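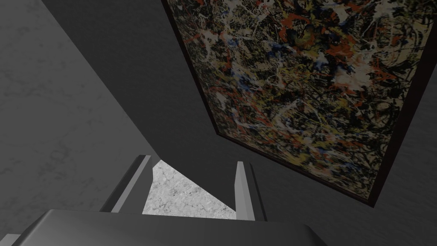
One reader, writing in under the last tutorial, wanted to know why anyone would bother with 100 simulated demonstrations when a script can turn out thousands overnight. Fair question. My answer is that I have trained on the overnight kind, and the policy learned the script's bad habits perfectly.

So, recording by hand in the simulator. I use the Hilldale scene pack with the Orkberg recorder, and I don't fully trust either of them.

Before you record

Set the success check yourself. The default one passes a run as soon as the gripper touches the target, and a touch is a long way from an open door. Then do 17 throwaway runs. Your first tries will be slow and full of pauses, and the learner will copy the pauses.

Recording

1. Load the scene and move the robot's start pose a little each time.
2. Start all camera streams together. Check the timestamps, whatever the green light says.
3. Drive to the door and bring one gripper up to the lock plate. 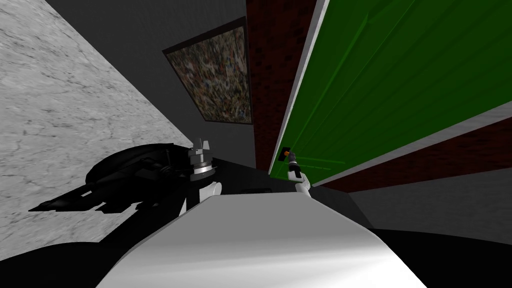 Right gripper at the door, just under the black lock plate.

4. Stop the recording by hand once the task is done. Auto-stop leaves a tail of dead frames.
5. Mark the run keep, drop or unsure. Be mean about it.

Out of my last 100 runs I dropped 33. The Prakthorpe guide says to keep failures "for diversity." Maybe, if you label them. Mixed in without labels, they hurt every model I tried.

Checking the wrist views

Play back each wrist stream on its own. Plenty of it will be wall and stone with two open fingers in front, and you need to decide how much of that you want to train on.

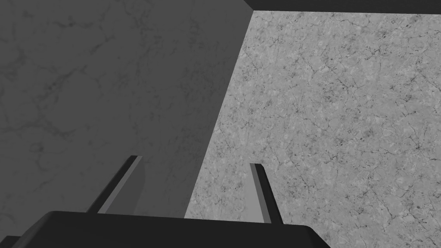 Quezada users on the mailing list argue that you should keep every one of those frames, as the approach is where a policy gets lost. I half agree. I keep the approach and trim any stretch where the arm sits still — but I have only tested this on doors, so try both on your own task before you believe me or them.

Export with the trim marks saved in a separate file. You will change your mind about some of them.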